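Miltirance Play and Learning Center
Facility Safety Inspection Checklist with Comments
Betolano Building, Ground Floor and Yard
Form 2179, completed 12 July 2019

Scope

This inspection covers the indoor activity rooms, the storage areas, the kitchenette, the restrooms and the outdoor yard at the Betolano Building. It does not cover the upper floor, which is leased to another tenant and inspected under a separate form. The previous full inspection was completed in February. Items left open at that time are marked "carried over."

Ratings used on this form are as follows.

S: Satisfactory
M: Minor correction needed, building may remain in use
R: Repair required before the area or item is used again
N: Not applicable or not inspected

Section 1. Entrances, Exits and Corridors

1.1 Main entrance door opens freely and closes fully without slamming. S
Comment: Closer adjusted after the last inspection. Finger guard on the hinge side is intact for its full height.

1.2 Secondary exit to yard is unlocked during operating hours. S

1.3 Exit signs lit. M
Comment: The sign over the corridor door is dim on one side. Replace the lamp and record the date in the maintenance log.

1.4 Corridors clear of strollers, boxes and furniture. M
Comment: Carried over. Two folding tables were stored against the corridor wall outside the Lobo Room. The corridor remains wide enough to pass, but the tables reduce the clear width below the figure on the evacuation plan. They are to be moved to the rear store.

1.5 Floor coverings flat, with no raised edges. S

1.6 Evacuation plan posted at adult eye level in each room. S
Comment: The plan in the kitchenette still shows the old partition. The exit route is correct. Replace at next printing.

Section 2. Fire Safety

2.1 Extinguishers mounted, tagged and within service date. S

2.2 Smoke detectors tested. S
Comment: All units sounded on test. The unit in the rear store was slow to reset and should be watched.

2.3 Drill held within the required period and recorded. M
Comment: The drill was held, but the record sheet does not give the time taken to clear the building. Staff are reminded that the sheet is incomplete without it.

2.4 No items stored within the marked area in front of the electrical panel. S

2.5 Heaters and radiators guarded. S

Section 3. Activity Rooms

3.1 Shelving fixed to wall. S
Comment: Each unit was pulled by hand at the top corner. No movement.

3.2 Heavy items kept on lower shelves. M
Comment: A box of modeling clay was found on the top shelf in the Erkero Room. It was moved down during the inspection.

3.3 Tables and chairs stable, with no splits or protruding screws. M
Comment: One small chair in the Lobo Room has a loose rear leg. It has been tagged and taken out of the room.

3.4 Window cords secured out of reach. S

3.5 Electrical outlets covered. S

3.6 Rugs fitted with non-slip backing. R
Comment: The round rug in the Lobo Room slides on the hard floor when stepped on at the edge. The backing has worn through. The rug has been rolled up and is not to be put down again until new backing is fitted. Rugs in the Erkero Room are satisfactory.

3.7 Lighting adequate for the activity. S

Section 4. Toys, Blocks and Loose Materials

4.1 Items are suited to the age group using the room. S
Comment: Small-part items were checked with the test cylinder. Those that failed are kept in the older children's cupboard, which was locked.

4.2 Surfaces free of chips, splinters and flaking finish. M
Comment: Blocks are to be checked one at a time under good light, and a fingertip run along each long edge. Sets sorted into bins by shape are quicker to check than mixed sets. A chipped block should be set aside at once and not returned to its bin.

4.3 Bins and other open containers have no sharp rims, burrs or lifted seams. M
Comment: Metal containers need closer attention than fabric or cardboard ones. Scratches and scuffs on the inner faces come with ordinary use and are not a defect in themselves. A scratch that catches a cloth drawn across it should be recorded and smoothed. Rims and corners are to be checked with a gloved hand.
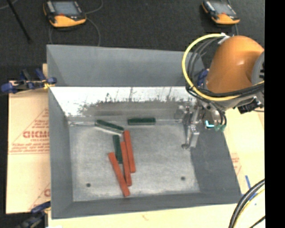 Item 4.3. Red and green blocks in a gray metal bin. Note scuffing on the floor of the bin and dark scratches on the bright band.

4.4 Containers are filled no higher than the rim and can be moved safely. S
Comment: Large metal containers are not to be lifted by one person. Where a container must be moved, it is to be emptied first.

4.5 Lids and hinges. S
Comment: Toy chests with hinged lids were opened to the half position and released. Both supports held.

4.6 Cleaning schedule posted and initialed. M
Comment: The schedule in the Erkero Room had been initialed for days on which the room was closed. Staff should initial the sheet only after the work has been done.

4.7 Soft toys washed and dry. S

4.8 Battery compartments closed with a screw. R
Comment: One musical toy had a missing compartment screw. The toy was removed from use and the batteries taken out. It may be returned once the screw has been replaced.

Section 5. Kitchenette and Restrooms

5.1 Hot water temperature at children's sinks within limit. S
Comment: Tested at each sink after running the tap for one minute.

5.2 Cleaning products locked away. S

5.3 Refrigerator thermometer present and readable. S

5.4 Allergy list current and posted where food is served. M
Comment: The list is current but had been placed inside the cupboard door. It is to be posted beside the serving counter in the folder with the privacy cover.

5.5 First aid kit complete. M
Comment: Small adhesive bandages and one pair of gloves are to be restocked. The contents card was missing and a new one has been ordered.

5.6 Restroom floors free of standing water. S

5.7 Step stools have rubber feet on all legs. R
Comment: One stool in the children's restroom is missing a foot and rocks when weight is placed on the front edge. Removed from use.

5.8 Door locks can be opened from outside in an emergency. S

Section 6. Outdoor Yard

6.1 Fence and gate sound, latch self-closing. M
Comment: Carried over. The gate closes on its own but does not always latch when released from a narrow opening. The hinge spring needs tightening. Until this is done, the last adult through must check the latch by hand.

6.2 Loose-fill surface under climbing frame at the marked depth. M
Comment: Depth is correct at the edges and low beneath the slide exit and the bar. Rake back daily and top up. The remaining bags are held in the rear store under stock number 1596.

6.3 Climbing frame bolts tight and capped. S
Comment: One cap was replaced during the inspection.

6.4 Sandbox covered when not in use. S

6.5 Shade sail fastenings secure. S

6.6 Ground free of roots, holes and other trip points. M
Comment: A paving slab near the water tap has lifted on one side. Mark with a cone until it has been reset.

6.7 Outdoor storage shed locked. S

Section 7. Records

7.1 Incident book up to date. S
Comment: Entries are clear. Two entries lack the time of the incident.

7.2 Staff first aid certificates on file. S

7.3 Maintenance log reviewed. M
Comment: Work has been done that was not entered in the log, including the repair to the entrance door closer. An undated or missing entry is treated at the next inspection as work not done.

7.4 Equipment register matches items in use. M
Comment: Storage bins and loose containers do not appear in the register. They should be added, with the room, the material and the date last checked. Numbering of new entries is to begin at 3000.

Actions Required

Before next use:
Rug, Lobo Room (3.6)
Musical toy, compartment screw (4.8)
Step stool, children's restroom (5.7)

Within 7 days:
Exit sign lamp (1.3)
Folding tables moved from corridor (1.4)
Allergy list posted at counter (5.4)
First aid kit restocked (5.5)
Gate hinge spring (6.1)
Loose-fill surface topped up (6.2)
Paving slab reset (6.6)

By next inspection:
Evacuation plan reprinted (1.6)
Chair leg repaired or chair discarded (3.3)
Bins and containers entered in register (7.4)

Items rated M that are not listed above were corrected during the inspection or are to be dealt with through staff instruction. The building may remain in use, subject to the restrictions recorded under items 3.6, 4.8 and 5.7.

A copy of this form is to be kept in the office and a second copy sent to the building owner. Corrections are to be written on the office copy, dated and initialed by the person who carried out the work.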